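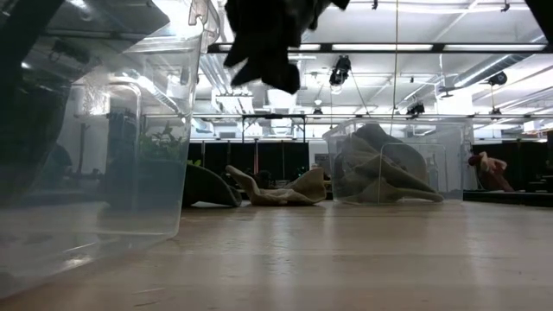

4. Cloths, bins and the table between them

4.1 Why we spent so long on a small pile of fabric

When we first wrote to the households in Ditden, we asked them about laundry, and they were kind enough to tell us about laundry at great length. They told us about detergents and drying racks and the sweater that came out fit for a doll. Only on the second round of visits did we begin to hear about the cloths: the dusters, wipes, rags, napkins and small towels that live under the sink or in a drawer by the stove, that get washed with everything else or in a load of their own, and that somehow never have a settled place to go back to. "I know where my sheets live," one participant told us, "and I couldn't tell you where half my cloths are tonight." We heard that sentiment, in one wording or another, in all 7 of the homes that stayed with us to the end, and it is the reason this section exists.

Earlier work in the Esosmont project had treated household textiles mostly by weight and by wash temperature, which made good sense for the questions being asked at the time. A cloth weighs next to nothing, so it vanished from those tables. Yet in terms of how many times a day a person picks a textile up, looks at it, decides something about it and puts it down again, the cloth is very likely the busiest thing in the house. We wanted to look at that moment of deciding, and at the surfaces and containers people use while they decide.

4.2 What counts as a cloth

We owe the reader a definition, and we will admit that it took us several long afternoons and a good deal of coffee to agree on one. For this section, a cloth is any piece of fabric that can be held in one hand, that is used to wipe, dry, cover or carry, and that its owner would not be upset to see stained. The last clause does most of the work. It let us leave out the embroidered tea towels that several participants brought out to show us (and which we enjoyed very much), and it let us keep in the halves of old T-shirts that nearly every home had tucked away somewhere.

We did not sort cloths by fiber. Participants rarely knew what their cloths were made of, and when labels survived they had usually faded past reading. Color turned out to matter a great deal more in the way people talked. Dark cloths were spoken of as floor cloths, bicycle cloths, oven cloths; light ones were for dishes, faces and tables. Some households held to this firmly and others mentioned it with a laugh, as a rule inherited from a mother or a grandmother and broken every day of the week. The interesting cases were in the middle. Beiges and grays that had washed toward one another over the years were a steady source of gentle disagreement between people who shared a kitchen.

4.3 The sorting table

The task itself was simple. Participants sat or stood at a table with clear plastic bins on it and were asked to put a mixed collection of cloths away in whatever manner seemed right to them. We gave no instructions about folding, and we gave no names to the bins. If somebody asked what a bin was for, we answered that it was for whatever they liked, and then we waited – sometimes for quite a while, as people were understandably suspicious of such a generous answer.

The choice of clear plastic deserves a word. In the pilot at Perrin, the community building where we held our first sessions, we had used lidded baskets, and we noticed that participants kept lifting the lids to remind themselves what they had already put away. The lifting broke up their rhythm and ours. With clear walls, a person could glance across and see the fabric pressed up against the side, and the glance was often enough. Several people told us that they disliked see-through storage at home, finding it untidy on a shelf, but liked it very much on a table while the job was still going on. We had not expected the same object to be judged so differently in those two settings, and we return to it in Section 6.

A typical stage of the sorting is shown in Figure 1. Between the bins, on the light wooden tabletop, a dark gray cloth has been left standing in a rounded, crumpled mound, with a beige one lying more loosely at its side. The bin at the right holds a bundled grayish-beige cloth with one of its flaps up against the front wall. We draw attention to the strip of table between the containers, which we came to call the middle ground, and which did far more work in our sessions than we had planned for it.

4.4 The middle ground

We had supposed, a little naively, that a cloth would travel from the pile to a bin in a single move. Many did. But a large share of them made a stop on the way. Participants set a cloth down between the containers, went on to another, came back, turned the first one over, and only then put it away. When we asked about these pauses afterward, the answers fell into groupings that Yamuna Arumugam, who led the interviews, worked out from the transcripts.

The most frequent reason was simple doubt about kind. A person held something that could be a dishcloth or a dust cloth and wanted to see it beside a cloth whose job was certain. Comparison seemed to call for the table. It is hard to compare two crumpled things in the air, and most participants laid them down side by side without remarking on it at all.

A second reason was doubt about worth. Was this one still good? Here the cloth was usually spread out at least partway, held flat with a palm, and looked at for thin spots. Participants who spread a cloth for this purpose often left it spread, and a loosely opened cloth on the table came to serve as a kind of note to oneself: look at me again. One woman described her own table at home as "covered in little questions," and we have borrowed the phrase more than once in our own discussions.

A third reason was rest, and we would like to give it its due. Some cloths were put down in the middle simply because the person was telling us a story and needed both hands. These moments are easy to discard as noise, and in the first round of coding we did discard them. We put them back when it became clear that cloths set down during a story tended to stay down longest, and were the most likely to end up in a different bin from the one toward which the participant had first been reaching.

4.5 To fold or to bundle

Folding divided our participants more sharply than anything else. A few folded every cloth, however ragged, smoothing the corners with evident pleasure. Others gathered a cloth in one fist and dropped it in. Most did both in the same session, and the pattern of the mixing was not random. Folding was common at the start, while a bin was empty and its floor gave a flat place to begin a stack. As a bin filled, the stacks leaned, a corner slipped over, and after that the cloths tended to arrive as bundles. Once a bundle sat in a bin, very few people took it out again to fold it.

We looked for a relation between folding and the kind of cloth and found only a weak one. Thicker cloths were bundled somewhat more often, perhaps because a thick fold springs open and takes up as much room as a loose one. Participants themselves explained their habits in terms of who would be opening the bin next. Cloths for guests, or for a spouse who minded such things, were folded. Cloths for oneself were bundled, with a shrug. A retired baker in our group put it nicely when she told us that a folded rag is a letter to somebody else.

The coding scheme for this part of the study follows Undberg, the shared notation adopted across the Esosmont sites, with one addition. Undberg records a cloth as folded or unfolded at the moment it enters a container. We added a code for the cloth that goes in folded and comes to rest as something else, which happened often enough when it was dropped from a height. Two coders worked through every session separately, and where they differed they watched the passage again together, generally with good humor. The sessions ran over 12 weeks, ending in May, and the coding was closed on 2018-05-30.

4.6 Limits of what we saw

A table in a borrowed room is a friendlier place than a kitchen at the end of a long day. Nothing was boiling over, no child needed a napkin right now, and our participants had been told that their way of doing things was of interest to us, which may have made them more careful than they would otherwise be. We also provided the bins, and with them a limit on how many kinds of cloth a person could comfortably have. At home, people made do with drawers, hooks, the oven door handle and the back of a chair, and the number of categories stretched or shrank to fit.

Our households were also rather alike. Ditden grew quickly in the years before 2000, and the homes we visited share a narrow kitchen plan with little counter space beside the sink. It may be that people used to a small counter take especially readily to a stretch of open table, and spread out on it in a way that those with larger kitchens would not. We hope to repeat the sessions in older houses, and several participants have already offered us the names of aunts and cousins.

One last point concerns the cloths left over. At the close of each session there was nearly always something still lying on the table that belonged, in the participant's view, in no bin at all. We had meant to record these as unsorted. After listening to the recordings again, we gave them a code of their own, "kept out," as that was how people spoke about them. They were the cloths a person meant to use next, and Section 5 follows them back to the kitchen.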